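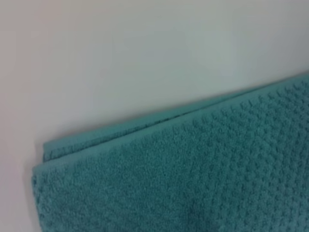
Review: the Prothero Table Loom

The Prothero is a two-shaft table loom supplied to community workshops and craft cooperatives. It was assessed on behalf of the Nonora weaving programme by Gwawr Cadwaladr, with members using it for scarves and narrow runners.

Assembly instructions are clear, although the drawing for the rear beam is printed too small. The frame stays square under tension and the ratchets hold firmly. Beating is even across the full width – a marked improvement on the Culteo loom previously in use.

The shuttles supplied are of lower quality. Both required sanding before they would pass through a fine warp without catching. Replacement heddles must be ordered from Nosell, in packs of 1,000, and smaller quantities are not available.

The loom is suitable for beginners and for artisans producing modest batches for sale. It is less suited to heavy rugs. Members gave it an overall score of 87 out of 100.

Reviewed August 2, 2025. Approved for publication by Normand Campbell.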